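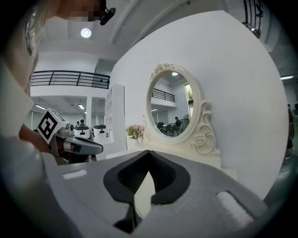 트루루부라(Truruvura) 소개

집안 정리랑 공간 스타일링 가르치는 곳입니다. 대여도 합니다. 소개 페이지 고쳐야지 고쳐야지 하다가 4월에 겨우 다시 씁니다. 예전 글은 주소도 틀려 있었어요. 죄송.

시작은 그레이엄 크랩트리(Graham Crabtree) 혼자. 이사 나가는 집 정리해 주는 일이었고 짐차 한 대. 그러다 리스 네일러(Reece Naylor)가 들어오면서 수업이 생겼습니다. 그레이엄은 지금도 현장 다니고, 수업은 거의 리스가 봅니다. 상담 전화도 리스. 수업 중에는 못 받으니 문자 남겨 주세요.

공간

벽도 천장도 하얗습니다. 위에 복층이 있고 난간은 검정. 흰색으로 한 건 취향이 반, 나머지 반은 먼지가 잘 보여서. 닦는 연습 하는 데니까요. 복층 아래는 형광등이라 위쪽이랑 빛이 좀 다릅니다. 색 맞추는 수업은 그래서 창가에서 해요.

키 큰 흰색 오픈 선반은 벽에 붙여 두고 씁니다. 문이 없으니 대충 넣으면 바로 티가 남. 첫 수업은 대부분 선반부터 합니다. 다 꺼내고, 닦고, 다시 넣고. 이걸 두 번. 두번째에 시간이 얼마나 줄었는지 본인이 적습니다.

테이블도 흰색, 의자는 검정. 밥 먹어도 됩니다. 다만 국물 있는 건 복층 올라가지 마시고 아래에서.

거울

거울 얘기는 따로 씁니다. 문의가 제일 많아요. 어디서 샀냐, 파느냐. 안 팝니다. 흰 테두리에 타원형, 위에 장미랑 잎 조각 올라간 것. 트린드스카(Trindska)라는 가구점이 문 닫을 때 그레이엄이 가져왔고, 그날 비가 와서 이불로 싸 왔다고 합니다. 같은 제품은 저희도 못 찾았습니다.
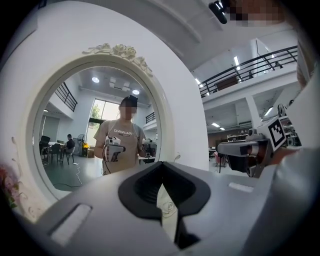
조각 사이 먼지는 마른 붓으로 먼저 털고, 그다음 물기 꼭 짠 천. 유리에 세정제 바로 뿌리지 마세요. 천에 뿌려서 닦으세요. 테두리로 흘러 들어가면 골치 아픕니다. 유광 흰색이라 손자국도 잘 남고. 마지막에 마른 천으로 한 번 더 닦아주시면 됩니다. 거울 옆 조화는 분홍이랑 검붉은 색. 조화도 먼지 쌓여요, 찬물에 흔들어 빨아서 그늘에 말립니다. 드라이기 금지.

수업

정규반은 한 반에 10명, 4주 과정. 내용은 이렇습니다.
선반과 수납
유리, 거울, 유광 가구 관리
테이블 세팅과 의자 배치
이삿짐 싸기 (깨지는 것 위주)

목요일 저녁반은 직장인 분들이 많아서 조금 늦게 시작합니다. 늦어도 들어오세요. 문 안 잠급니다. 준비물은 앞치마랑 편한 신발. 장갑은 저희가 드리는데 손 작은 분은 본인 거 가져오시는 게 나아요.

하루짜리 수업도 있는데 날짜가 들쭉날쭉입니다. 공지 게시판 봐 주세요. 지금까지 하루 수업은 29번 했고 제일 빨리 차는 건 이삿짐 싸기. 의외로 접시 싸는 걸 다들 좋아하십니다. 접시는 눕히지 말고 세워서 넣으세요, 이건 수업 안 들으셔도 알려 드림.

대여

촬영, 소모임, 작은 전시. 수업 없는 시간에 됩니다. 가구는 옮겨 쓰셔도 되고 원래 자리로만 돌려 놔 주세요. 거울은 옮기지 마시고요. 벽에 테이프 붙일 때는 꼭 종이 테이프. 투명 테이프 떼다가 페인트 벗겨진 적이 있어서 이건 좀 엄하게 봅니다. 못은 당연히 안 되고요.

같이 일하는 곳

수납 바구니랑 상자는 워쿠(Worku)에서 받습니다. 천 종류는 라논(Lanon). 청소용 천만 한 번에 800장씩 들어오는데 생각보다 금방 씁니다. 수강생 분들은 필요한 만큼 사 가실 수 있어요, 원가에 드립니다. 카드는 됍니다.

찾아오실 때

주차는 건물 앞에 4대. 자리 없으면 옆 골목 말고 길 건너 공영주차장으로 가 주세요. 옆 골목은 이웃분들 쓰시는 데라 저희가 매번 사과드리러 갑니다. 구경만 하고 가셔도 괜찮은데 오시기 전에 문자 한 통. 수업 중이면 리스가 답이 늦습니다. 저녁까지는 꼭 답 드려요.

수강료랑 대여료는 요금 페이지에 따로 있습니다. 거기도 곧 고칠 예정.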